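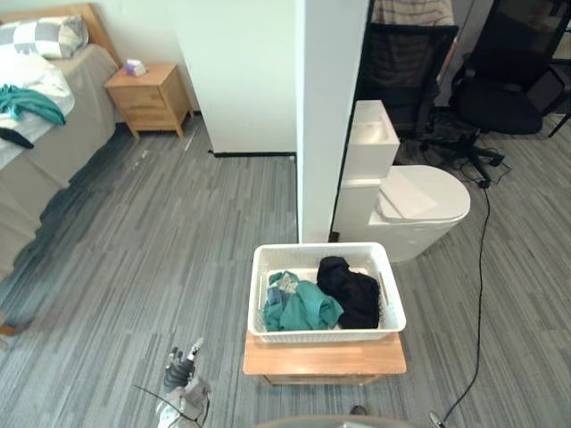
Vernero Promises Cheaper Laundry, Again

Sat 31 May -- Vernero says its new Lurel wash plan will save a typical household $238 a year. The company has signed up 2469 customers in Sketach, where pickup starts in October.

The savings figure comes from Vernero's own survey of 31 homes, and it leaves out the delivery fee.

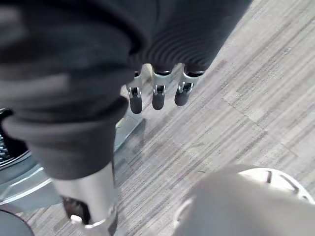 That fee is $2 a bag. A family sending out several bags a week would soon eat through much of the discount. Vernero made a similar pledge in Cui, then raised its prices -- a detail missing from this week's announcement. The company did not reply to questions.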